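Letcombe Grasp Planner
Planning and control software for two-arm robots with multi-fingered hands

Letcombe is the grasp planner of the Bullport software family. It takes the camera view from the robot head, finds the objects on the table and computes a path for each arm and each finger. The operator gives only the task. Both arms are planned together in one model, so the hands can work close to each other over a small table.

What is included
Planner with collision check for both arms
Perception module for shiny and plain surfaces
Finger control with adjustable closing force
Log viewer, with replay of every joint
Connector for Vonetti controllers

Requirements
Linux computer with 28 GB of free disk space. A graphics card is recommended for the perception module, but the planner runs also without it.

Shiny metal is difficult for many depth cameras. The perception module combines the color picture with the shape of the rim, and it keeps the last good estimate when the reflection changes. The rim estimate is then passed to the finger control.

Two-arm work with a steel bowl and a white object on the table:

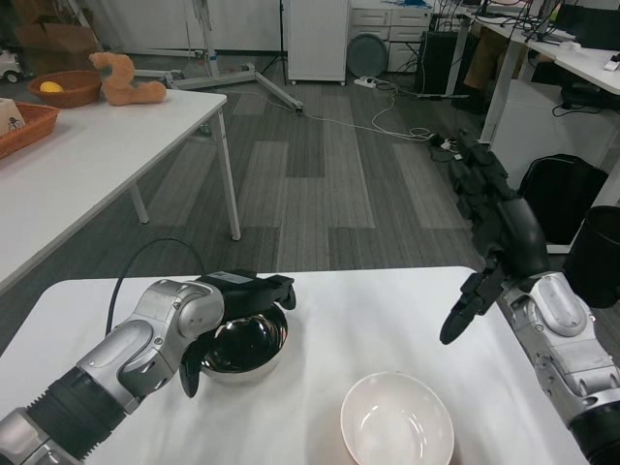
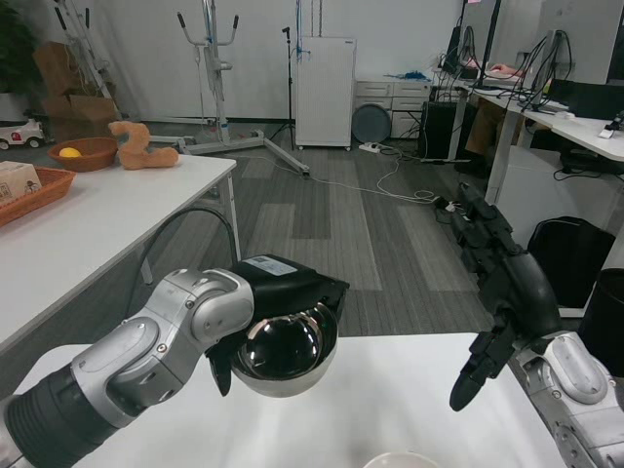
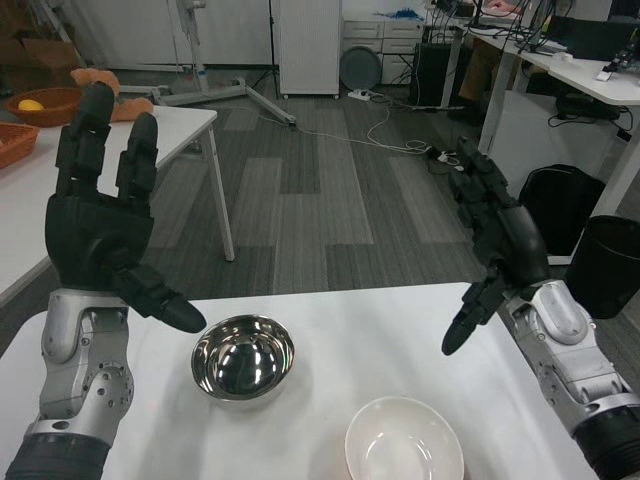

The grasp library contains 484 grasps for bowls, cups, boxes and soft objects. You can add your own grasps with the Bensaid editor, which is sold separately. Since the August release, the library can be searched by rim diameter.

License
Order number 533, one robot, support for one year. The log viewer stores up to 3000 runs per license. Orders received before 28th October get the Vonetti connector without extra cost.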